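Night Sounds list, Holtar and district
Re: Getting started with night recording (and will my old desktop cope?)
From: Ariel Dagdag
March 2, 2026
6 min read
Print | E-mail this message

Malcolm Fothergill wrote:

> Hello all, I've been reading the list for a while and finally want to
> have a go. We're on the edge of the village, with fields behind and the
> Rudd at the bottom of the lane. Last week I put the bins out and heard
> a thin "seep" go right over my head in the dark and I've been useless
> for anything else ever since.
>
> My questions are probably very basic. Do I need a proper parabolic
> dish? Where should the microphone go if the only flat roof is over the
> kitchen, next to the boiler flue? And is it worth starting now or
> should I wait for autumn when things are really moving?
>
> I'd also like to know how people get through the recordings
> afterwards. I have an elderly desktop in the box room that hasn't been
> opened since I bought it, and I don't know whether it's up to the job.
>
> Lastly, which calls should I learn first? My ears are not what they
> were at the high end.
>
> Malcolm

Malcolm, welcome, and what a way to be caught! Mine was a redwing too, over the station car park one December, and I missed my train listening for another.

Start now. Please don't wait for autumn! March is a lovely month for this because the winter thrushes are leaving, so you get redwings going over in good numbers on still, murky nights, and they're a kind bird to begin on. After them the waders pick up, and then comes the one we all sit up for, the common scoters. They're sea ducks, great big black things you'd expect to find bobbing about off the coast, and in spring they fly straight across the middle of the country at night, whistling to each other. The first time I found them on a recording I'd already had my breakfast and looked at the post, and there they were, a little flock piping away over the roof while I'd been fast asleep underneath. I played it to everyone in the house whether they wanted it or not.

No, you don't need a dish. A dish is marvellous if you want to point at one bird in one bush, but for birds passing over you want to catch as much sky as you can, so a small microphone looking straight up is fine. Mine lives in a plastic flowerpot with a wad of foam in the bottom and a bit of old tea towel stretched over the top. The recorder is a second-hand Durkamon, which is nothing special and eats batteries, but it has never let me down in the wet. Dennis Sedgwick uses a bucket where I use the flowerpot and says it cuts out more of the road. He may well be right, he's nearer the road than I am.

Keep away from the boiler flue if you possibly can. You won't notice it standing in the garden, but played back it's a great roaring smear across everything low down, and it'll come on at five in the morning just when things get interesting. Could you run a lead out to the far corner, or put the pot on a post by the back hedge? Hedges rustle, mind. A bare lawn is better than a leafy corner. Gutters are bad as well (drips!) and so are metal sheds when it rains.

Wind matters more than anything else you can control, and of course you can't control it. I ran mine for nine nights in a row last autumn and only four were worth the listening. The other five were gale from end to end. After that I got choosier and now I look at the forecast before I carry the pot out. Light wind and low cloud is what I hope for. Cloud seems to bring the birds down a bit and it certainly makes them chattier.

Now, getting through it all. You don't sit and listen to the night in real time, you'd go mad. You look at it. Any spectrogram program draws the sound as a picture, with time going along and pitch going up, and you scroll through by eye and stop when there's a mark that looks like a bird. I use Flindidero because Pylyp Shevchuk showed me how and I've never got round to trying another. After a few evenings your eye gets quick. A redwing is a fine slanting stroke, coming down as it goes, and you'll soon spot one while thinking about something else entirely. It's also the answer to your worry about your hearing, Malcolm. Margit Hedlund can't hear the high thrush calls any more and she still finds more of them than I do, just from the shape.

As for the box-room desktop, I'd be surprised if it wasn't good enough. Sound files are long but they aren't hard work for a computer. What makes old machines crawl is being short of memory, and then every scroll turns into a wait. Extra memory is often the cheapest thing you can do for one, and it's a small job once you've got the side off. Switch off at the wall, lay it down flat, touch something metal and earthed before you go poking about, and look for the long thin slots. Check in the handbook which kind it takes before you buy, as the different sorts won't fit each other.
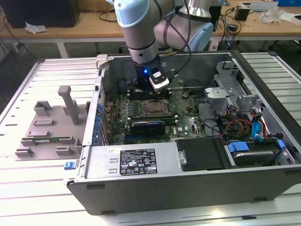

A desktop tower on its side with the panel off. The black memory slots are just above the bare processor socket.

While you're in there, blow the dust out, then put the side back on and forget all about it. The other thing you'll want is somewhere to keep the files. I've got some 700 of them now and most should have been thrown out long ago. My rule these days is to cut out each call with a few seconds either side, save the clip with the date and time in its name, and delete the rest of the night once I've been through it. Pylyp keeps everything and has a cupboard full of drives. It does mean he can go back when he learns a new call and find he's had it all along, so I do see the point of it!

First calls to learn, in the order I wish I'd had them:

Redwing. You've got it already, the thin "seep" that falls away.

Song thrush. A short sharp "tic", much shorter than the redwing and very easy to scroll past. I must have missed dozens in my first season.

Blackbird. Also thin and high, but with a wobble in it, as if the redwing had a shiver. These two catch everybody out and it's quite all right to write "thrush" and move on.

Moorhen and coot. They fly about at night far more than you'd believe from seeing them paddle round a pond all day. With the river down your lane you should get plenty. The coot has a nasal, rather cross little trumpet, and the moorhen goes over with a run of clucks. I was convinced my first moorhen was something very rare indeed and wrote to this list in capital letters. Margit was extremely nice about it.

Then have a go at curlew, which you'll know from daytime anyway, and common sandpiper. By that point you'll be hopelessly hooked and arguing with Dennis about the small plovers.

Do expect a lot of things that aren't migrating birds. Robins sing all night under a street lamp. Foxes you'll know at once, though hedgehogs puffing round the flowerpot gave me a proper fright through headphones. I also had a beautiful repeating whistle one week, bang on the right pitch for a wader, which kept me happy until I tracked it down to next door's extractor fan.

On keeping a log, I write down the start and finish times, the wind, the cloud and then what called and when. I put quiet nights in too. A night with no calls at all is still worth having, because later on you can see when the birds weren't moving. My best so far was 46 redwing calls between midnight and first light, with drizzle and hardly a breath of wind, and my notes for that one are nearly unreadable because I was so excited. That's calls, of course, and goodness knows how many birds. One redwing can call several times as it comes over, so do label the column properly from the start. I didn't, and had to go back through a whole season of mine putting it right.

If you want company for the first go, a few of us are meeting at the Rudd footbridge on the 19th to stand in the dark and listen, no equipment needed. Bring a hat and something hot to drink. Pylyp will have his headphones and a splitter, so you can hear what the microphone is hearing at the same moment as your own ears, and I learned more that way in one evening than from weeks at the screen. Parking is on the mill side. Please dip your lights as you come round the bend, the cottages have been very patient with us.

And do send your first clips to the list, however faint or muddled! We all love a mystery "seep" and there's generally someone awake.

Ariel

P.S. Dennis, have you still got my long lead? I think it went home with you after the last meeting. Malcolm would be welcome to borrow it for getting clear of that flue.

Share this message (9)
Print | E-mail this message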